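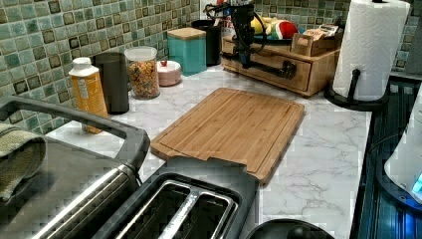 Rumbridge Center Opens Training Program for Cancer Care Nurses

2 December 2021
By Hiyori Matsuda, Rumbridge Center for Cancer Nursing

Print this page | E-mail to a friend

RUMBRIDGE – The Rumbridge Center for Cancer Nursing is very happy to announce a new training program for nurses who look after people having chemotherapy in small and rural hospitals. The first group will start in April, and we have been looking forward to sharing this news for longer than we care to admit!

The program came out of many conversations with nurses in the Trollard valley, where the nearest cancer unit can be a long drive over the hills and where a general ward nurse may be the only person on hand when a patient comes in feverish at two in the morning. They told us, very kindly but very plainly, that a thick binder and a yearly lecture were not enough. They wanted time at the bedside with someone experienced, and they wanted to be able to call that person afterward.

So each nurse will spend two weeks with us in Rumbridge and then go home with a mentor who stays in touch by phone for the rest of the year. The first week covers the safe handling of chemotherapy drugs, care of central lines, and how to spot infection early. The second week is given over to the things patients ask about most often – tiredness, mouth sores, eating when nothing tastes right, and how to talk to the children about all of it.

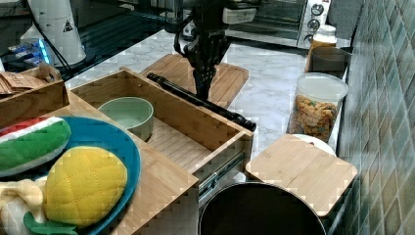 A pale green bowl in an open wooden drawer, with a blue plate of plush food close by.

"I trained on a ward where you learned by following somebody around and hoping they were in a good mood," said Rin Yoshida, the center's director of nursing education. "I was lucky, and mine usually was. But I have met so many good nurses who were left to work it out on their own, and I would love for the next ones to have a better time of it. Some of them know their patients from school and church, and they carry a great deal home with them at night."

There are 20 places in the first group. Tuition, course books and lodging are all paid for by a gift from the Takagi Family Fund, and hospitals that send a nurse will receive $3000 toward the cost of covering shifts while she or he is away. Dultow Community Hospital has already agreed to host two practice days on its own infusion ward, and we are so grateful to the staff there for making room for us.
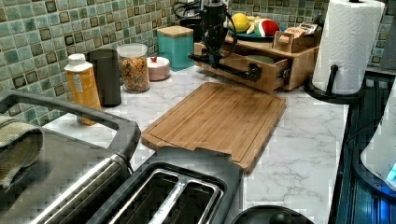

How to Apply

Any registered nurse with at least one year on a general or surgical ward is welcome to apply, and no earlier experience in cancer care is needed. Please send a one-page letter telling us a little about your hospital and your patients, along with a note of support from your nurse manager. Forms can be picked up at the center's front desk or requested by mail, and we are glad to answer questions from anyone who is still making up their mind.

Shared 1098 times | 20 comments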